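About Tikora

Tikora is a trademark and design registration practice. We search, file, renew and, when it comes to it, defend names, logos and product designs for small and mid-sized companies. We do not handle patents. If you need a patent attorney we will give you a name or two and step out of the way.

The practice was started by Mali Foulkes and Wyn Probert, who had shared an office at a larger firm and kept seeing the same kind of client turned down for being too small. A bakery with two shops, a man selling fishing reels by mail. Their first filing was for a soap maker called Dillolar, and it took three attempts to get the description of goods right. Dillolar is still a client.

There are six of us now. Mali handles searches and clearance opinions. Wyn and Eirlys Watkins share the filings between them. Emrys Vaughan looks after oppositions and letters from other people's lawyers, and Usman Mohmand runs the renewal calendar, which currently holds about 4,000 dates. Our office manager would like to be left off this page.

How we charge

Searches and filings are a flat fee, quoted in writing before we start. Government fees are passed on at cost and listed separately on the invoice. Disputes are billed by the hour, because we can't tell you in advance how stubborn the other side will be. We will tell you if we think a dispute costs more than the name is worth — that happens a few times a year, and some clients go ahead anyway.

We don't send renewal notices that look like bills. A lot of companies do, and our clients forward them to us every February asking whether to pay. Please keep forwarding them.

What we work on

Most of our work is in food, housewares, clothing and workshop equipment. Design registrations are a smaller part of it, though they have grown since Eirlys joined. She came from Hopkin, where she prepared drawings for furniture makers, and she still redraws most of the figures we submit.

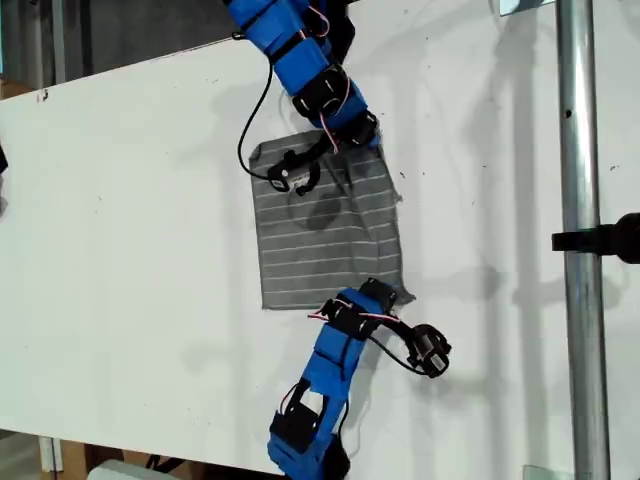
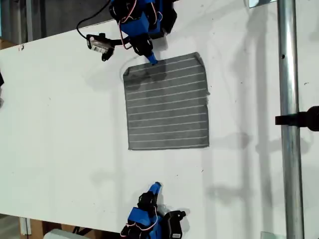
We also keep a watch service. For a yearly fee we check new applications against your mark every month and write to you only when we find something close. The report is one page. If you already have a watch through another provider, such as Imham, we can read their reports for you and won't sell you a second one.

First calls are free and usually last half an hour. Have your name, a short list of what you sell, and the year you started using the name. The phone is answered from 9 a.m., and messages left after 4 p.m. are returned the next working day.

6 shares
0 comments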